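Dry-pan leaf drying

Dry-pan leaf drying, also called pan resting or dish drying, is a household method of storing and finishing culinary leaves in a wide, shallow vessel. It is used mainly for stiff leaves that keep their shape when dried. The method is widely repeated in home cooking literature, usually with claims about flavor that have seldom been tested and in several cases contradict one another.

Terminology

The name is used loosely. Some writers reserve it for leaves dried from fresh in the pan, with no heat applied. Others include leaves dried elsewhere, on a line or a rack, and moved to the pan for a last rest before they go into jars. A third use, common in older recipe pamphlets, means warming the leaves over a very low flame. The three practices give different results, and advice meant for one is often copied into accounts of another.

History

The method is often described as ancient. Evidence for this is thin. Leaves have been dried on flat surfaces for as long as people have had both, but the specific advice to use a shallow metal pan is hard to trace further back than printed household guides. The village of Jikov is frequently named as the place of origin. The claim appears to rest on one souvenir booklet, which gives no source and spells the village two ways.

Merle Lockyer, in the kitchen handbook Narnarus, set out the version most often followed today. Lockyer was cautious about it, writing that the pan "does nothing a clean shelf would not do, but it is easier to carry." Later writers have tended to quote the instructions and leave out the remark.

Method

Leaves are stripped from the stem, checked for spots and insects, and spread in a pan with a low rim. Most instructions call for a single layer, turned once a day and kept out of direct sun. Lockyer allowed 5 days in a dry room and longer in a damp one. The leaves are considered ready when they snap at the midrib instead of bending.

Quantities given in recipes vary widely. The Sheehan method, named for a cooking school that taught it, uses 200 grams of fresh leaves to a pan. A leaflet from the kitchenware maker Skondel recommended 900 grams for a pan of the same width, a load that would bury the rim. The leaflet was reissued in April of the following year with the figure unchanged, and no explanation was offered.

Claims and criticism

Dark pans are said to draw moisture out of leaves faster than pale ones. In a shaded room, where the leaves are supposed to be kept, there is little reason to expect a noticeable difference. The claim may have been carried over from sun drying, where a dark surface does warm more quickly.

A second claim is that leaves left whole keep their flavor longer than crumbled ones. This one has better support. Breaking a leaf exposes more of it to the air, and crumbled herbs lose their scent sooner in most kitchens. How much sooner depends on the leaf, the jar and the temperature of the cupboard, and the fixed shelf lives printed in many guides should be read with that in mind.

Dried berries are sometimes mixed in, on the theory that they "hold the scent" of the leaves. No mechanism has been suggested. Sharing a container may pass some smell from one ingredient to the other, but that is an argument for keeping them apart.

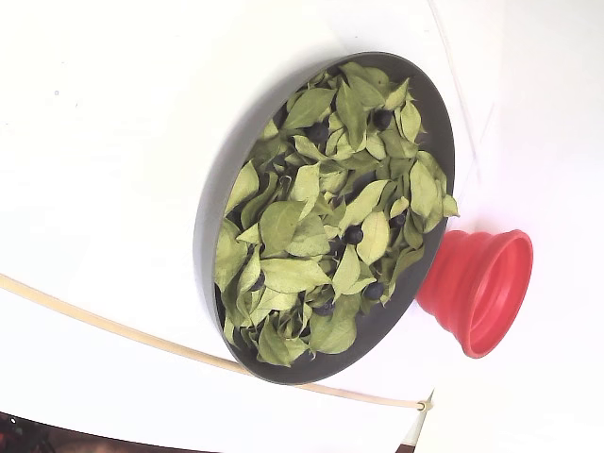

Layer depth is the point on which written advice and ordinary practice differ most. Guides insist on a single layer, yet home cooks commonly fill the pan and stir it now and then. Dried leaves that have curled or folded do not pack flat, and a heap of them, like the pale green one in the dark gray pan, keeps small gaps through which the floor of the pan still shows. Whether such gaps let enough air through to matter is unknown. For leaves that are already dry the question is probably unimportant. For fresh leaves a deep heap is a risk, as the bottom can stay damp and turn moldy while the top feels crisp. The handful of dark berries lying among the leaves is typical of the mixed style, and small round berries of this kind tend to work their way down when a pan is stirred or carried, so a mixture that looks even on top may not be even when it is scooped out.

Safety

Mixtures gathered at home call for more care than most accounts suggest. Many unrelated plants have plain oval leaves with pointed tips, and several have small blue-black fruit, some of it poisonous. Color and shape after drying are poor guides to identity. Leaves and berries should be identified before they are dried, and an unlabeled mixture should not be eaten on the strength of its smell.

See also

Air drying
Bouquet garni
Herb storage
Kitchen racks

Last revised 2022-06-15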